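Clevton Study House – Minutes of the Stationery and Lending Group

September 28, 2018, upstairs reading room

Present: So-ying Chang (chair), Eustaquio Ponce, Brisa Escobedo, Khairul Mangundap (minutes)
Apologies: Efraín Echeverri

1. Minutes of the last meeting
Accepted with one correction. The key of the tall cupboard is with Eustaquio and not with Brisa, as I had written. I am sorry for the mistake.

2. Money
Eustaquio reported that we have almost 200 pounds left for this term. The bill from Fivetti for paper and folders is paid. The bill from Grustano is not paid yet, as they charged us two times for the same rulers. Eustaquio has written to them and waits for the answer.

3. Lending of calculators
Brisa said that the lending goes well, but the book is not always filled in. On several evenings a calculator was taken and only a first name was written. It was agreed that the full name and the table number must be in the book before the calculator is given out. So-ying asked if we should take a deposit. Eustaquio was against, he thinks that the younger students will then not ask at all. No deposit for now, and we speak about it again in November.

4. Pencils
We have one box of 200 pencils, not opened. Brisa asked for 30 of them for the drawing afternoon. Agreed.

5. Pen cases and the white table
This point took the longest time. Students leave their pen cases after the evening hours and they are put in different places – on the window side, in the cupboard, once even behind the radiator. So-ying proposed that the green tray stays on the white table and that all pen cases left behind go in there, standing side by side so that each can be seen.

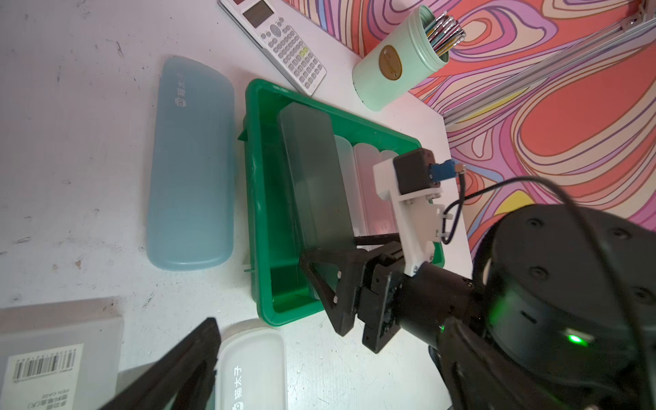 Khairul asked what to do with the long cases, for example the blue one with the cat face and the characters 猫太子. It was agreed that a long case can lie on the table next to the tray if it is not comfortable to put it in with the others. Nothing should be put on top of the tray. Cases are not opened by us, only if there is no other way to find the owner, and then two persons should be present.

Brisa also said that the white table has scratches and small spots. She will try the cleaner from Cuevas on one corner first. The scratches will stay, and there is no money for a new top this year.

6. Other matters
Efraín sent a message that he can repair the cupboard door, but he needs 13 screws of the short kind. Eustaquio will buy them.

Actions
Eustaquio – screws, answer from Grustano
Brisa – cleaner for the table, new page in the lending book
Khairul – notice about the pen cases for the door
So-ying – to ask Efraín which day he can come

The next meeting is in November, same room.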